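Teaching by Hand, Teaching by Wire

I have been promising my sister for months that I would write down what I do all day, so this one is for her, and for anybody else who has asked me at a family dinner and then watched me wave a fork around in place of an explanation!

The short version is that I show a robot arm how to do small household things. I do it over and over, and each time I do it the computer keeps a record, and later on Calvo (our training program, named long before I got here) tries to learn from the whole pile. A single try is what we call a demo. The set I'm working on now is called Skutmont, and the goal is 300 demos of clearing and sorting things on a kitchen-type table. Cups, bowls, fruit, a brush, a spoon, that kind of stuff. Then another 300 with the same things moved to different places, so the arm doesn't just memorize where the spoon lives.

When I started at Nustness in July we did all of it by hand. I mean that literally: you put the arm in its floppy mode, take hold of it near the wrist, and walk it through the job like you're teaching a very polite uncle to dance. I loved that way of working, and I still do for some things. You feel everything. If the fingers come down too hard on a bowl you know it in your own elbow before anything shows up on the screen. The trouble is that you're standing right there, and your sleeves and your hair end up in the recording, and after an hour your shoulder has opinions.

So for most of Skutmont we've gone over to remote control. I sit a little way off with the Dileck, a handle on a jointed stand, and whatever my hand does the arm does a moment later. There's a trigger for opening and closing the fingers. It took me a good long while to stop leaning my whole body to the left when I wanted the arm to go left (I still catch myself at it, and I do the same thing with video games). 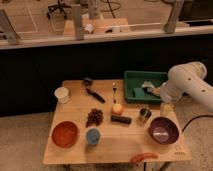

Soft things are the hardest for me, and I'd have guessed the opposite. A cup is easy, because a cup is always cup-shaped. But anything crumpled is a new puzzle every time you drop it, and with the Dileck I can't feel whether I've got one layer or two or just a pinch of air. What helps is coming in slowly from above, stopping just short, and taking a second to look before I close. Delia Carrasco taught me that. She trained me in my first weeks and she is the most patient person I've ever worked beside, and she used to say "park, look, pinch" under her breath until I started saying it too.

She also broke me of the habit of fixing mistakes too quickly. If I fumble a grape, I want to whip the arm back and grab it as if it never happened. But a fumble followed by a calm second try is a perfectly good thing for Calvo to see. A fumble followed by me panicking is not! So now I breathe out, lift, and go again, and those demos stay in. The ones I throw away are the ones where I forgot which thing I was supposed to be moving, and yes, there have been a few of those right after lunch.

People ask if it gets boring. Some afternoons, sure. Demo 611 of an earlier set is one I remember only for how badly I wanted a sandwich. But there's a rhythm to it that I like, close to knitting, and setting the table again between tries is a nice excuse to stand up. I do my best work in runs of 3 with a stretch after.

Next week I go back to guiding by hand for the drawer tasks, where you really do need to feel the pull. I'll try to write that up too, and Mom, the answer is still no, it can't come do your dishes.

Posted 2026-01-20

Recent posts
My first month at Nustness
What to wear when you stand up all day
Getting used to the Dileck (with sore thumbs)
A soup I keep making
Books I finished over the holidays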